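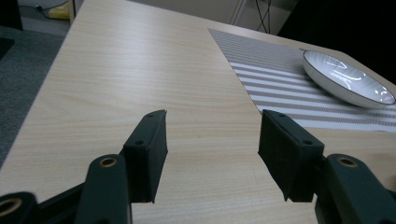
Laying a table is a job that most children learn at home, and it is also a job that researchers at the Batcombe Institute would like robots to learn. A robot cannot be told to "put the bowl in the right place" and be expected to understand. It must be shown, many times over, by people. For this purpose the Institute uses a gripper that a person holds in the hand. It has two fingers with black foam pads, which open wide and then close on an object. A camera on the tool looks over the fingers and records what lies in front of them, such as a white bowl on a striped mat. The project is called Braneo.

How are the lessons made?

A person picks up the gripper and carries out one small task from beginning to end. One complete task is called a demonstration. The person may move a bowl from the mat to the bare table, or bring it back again. The camera records the view, and a computer works out how the tool moved and when its fingers opened or closed.

For the Braneo study, 37 adults took part and made 2567 demonstrations. They worked at tables in two buildings, Kolwood House and the Gallardo Rooms.

How does a computer learn from them?

The computer studies the recordings and looks for patterns. It learns which movements usually follow a certain view. If the bowl is far to the right, people tend to move the gripper to the right. If the rim is between the fingers, people tend to close them. After a great deal of practice, the computer can suggest a movement for a view that it has never met before. Scientists call this method "learning from demonstration".

What did the researchers find?

The researchers trained the computer in two different ways. The first time, it was given only demonstrations from Kolwood House. The robot was then tested at Gallardo, where the tables and the lighting were new to it, and it placed the bowl correctly in 30 out of every 100 attempts. The second time, the computer was given the same number of demonstrations, taken from many tables in both buildings. It was tested on a table that had been left out of its lessons, and it succeeded in nearly 70 out of every 100 attempts.

The result suggests that a robot learns more from varied lessons than from the same lesson given again and again. The researchers do not yet know whether this is equally true of cups and spoons. Cups will be studied next, beginning in August.

Words to remember

Gripper: the part of a robot, or a tool held by a person, that takes hold of objects.

Demonstration: one complete example of a task, recorded so that a computer can learn from it.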